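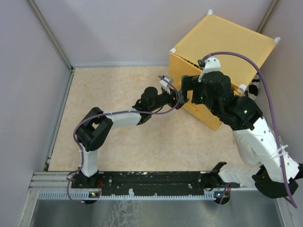 Prumholm Rounders League

The Prumholm Rounders League is a small amateur bat-and-ball league, and I've followed it long enough that I volunteered to write this entry myself. It plays a local form of rounders that looks a lot like baseball until somebody hits the ball backward and everyone starts running (yes, that's legal!). The season opens in May and wraps up in September, with four clubs and 41 games if there's a playoff.

History

The league grew out of a summer picnic game between Prumholm and Pedcombe, two towns that already argued about everything else. Sastura joined next, then Ogundipe, a mill team that kept the name long after the mill closed. The biggest crowd on record is 1,020, for a Pedcombe final that went 17 innings and finished in the dark. I was there as a kid and slept through the last three.
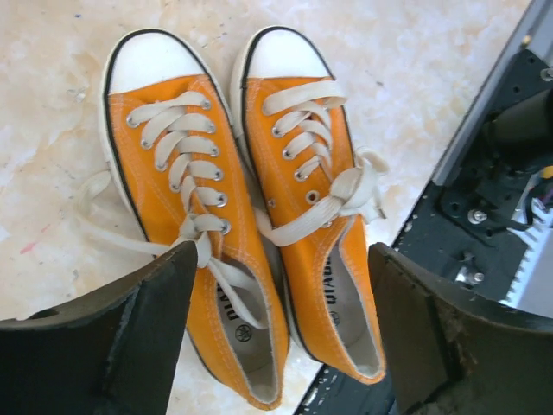 Rules

Each side fields nine players and there are 4 posts, set closer together than bases. The bat is short and swung with one hand. A batter gets one good pitch and has to run on it, hit or miss, so games move fast. There's no foul ground, and that's my favorite thing about it, because a sneaky batter can tip the ball behind the catcher and be halfway home.
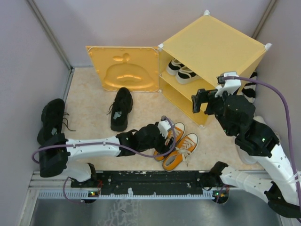 Fielders can't block a post, though Sastura has always had its own ideas on that one. A full trip around the posts scores a run, and a trip that stops along the way scores a half. Visiting baseball fans find the half runs maddening. Give it an inning or two and you'll be adding them in your head.

Clubs and grounds

Prumholm and Sastura share a field by the river. Pedcombe has the only real bleachers, and Ogundipe plays on a slope, so left field is uphill. 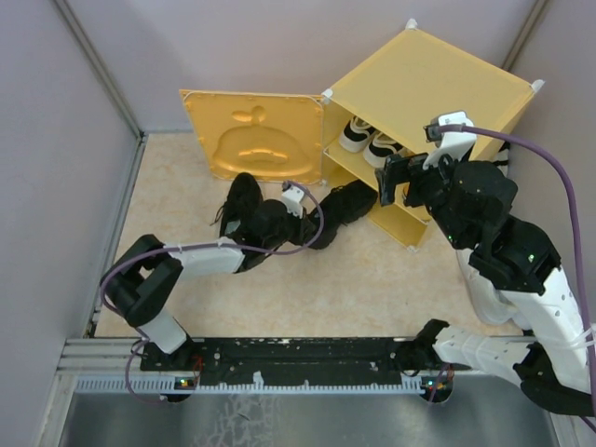 Yellow cabinet with its door open and a pair of sneakers on the upper shelf.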